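FOR IMMEDIATE RELEASE

Kamar Opens Its Doors to the Lamps, Toasters and Fans You Swore You Would Fix

ULIK – Kamar, the neighborhood repair shop that has spent the past year mending things other people had given up on, will open a second counter on Fiadzo Street this April. The new space has 14 seats, a kettle, and a shelf for items whose owners said they would be back in an hour.

The first counter took in 3462 household items in its opening year. Most were small appliances and lamps. A surprising share were the same model of hand mixer, all with the same stripped gear, and all described by their owners as "almost new." One customer brought a waffle iron with the waffle still in it.

"People arrive a little embarrassed, as if they were dropping off a misbehaving dog," said Fereshteh Kordestani, founder of Kamar. "Then they see the line and cheer up. Everybody has a drawer, or a closet, or in a few cases a garage."

The Fiadzo Street counter will run on the same terms as the original. Looking at an item is free. If it can be fixed on the spot, the customer pays for parts and a flat bench fee. If it can't, Kamar will say so in plain language and hand it back, or send it on for recycling. The shop does not take microwaves, anything that runs on gas, or anything described over the phone as "only smoking a little."

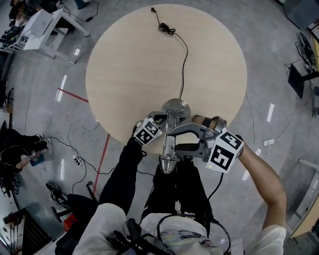 Kamar is asking customers to do a small amount of homework before they visit. Bring the whole item, including the lid, the tray and whatever fell out when you shook it. Bring the cord too, even if you are certain the cord is fine. A silver metal appliance laid on a round wood table, with its thin black cord running back to the plug, gives the bench something to work with; a bag of screws and a verbal account does not. Customers who have already attempted a repair are encouraged to mention it early. Glue, in particular, tends to come up in conversation sooner or later.

The new counter will also hold evening classes, starting with "Plugs, Fuses and When to Stop." It will be followed by "Sewing Machines for the Impatient" and a session on table lamps that has been moved twice, the first time on account of a power outage. Classes begin at 6:30 p.m. and end when the kettle is empty.

Funding for the expansion came from bench fees and from 166 members who pay yearly dues in return for priority booking and a mug. The mugs were ordered with the handle on the left, for reasons that remain under discussion with the supplier. They are still available.

Parts will be stocked through Pisier, a small supplier in Ulik that has agreed to let Kamar go through its back room. The room holds 3000 drawers, a good number of them labeled "misc." Kordestani has spent several weekends in there and reports that she has found the correct drive belt for a floor polisher no longer made by anyone.

"I was very pleased about the belt," she said. "I don't have the floor polisher. If you do, please come in."

The Fiadzo Street counter will be open from 10 a.m. to 5 p.m., with a break at 1 p.m. for lunch – the toaster used for lunch is not for sale and is not to be repaired without permission. Walk-ins are welcome. Large items such as vacuum cleaners and standing fans should be booked ahead at the front desk, where a paper calendar is kept.

Items left at the original counter before the move will stay there until collected. Owners of the brown slow cooker, the two identical desk fans and the accordion are asked to get in touch.

About Kamar
Kamar repairs household goods and teaches other people to do the same. It is based in Ulik.

Media contact
Fereshteh Kordestani, Kamar, Fiadzo Street, Ulik. Calls are returned after 5 p.m.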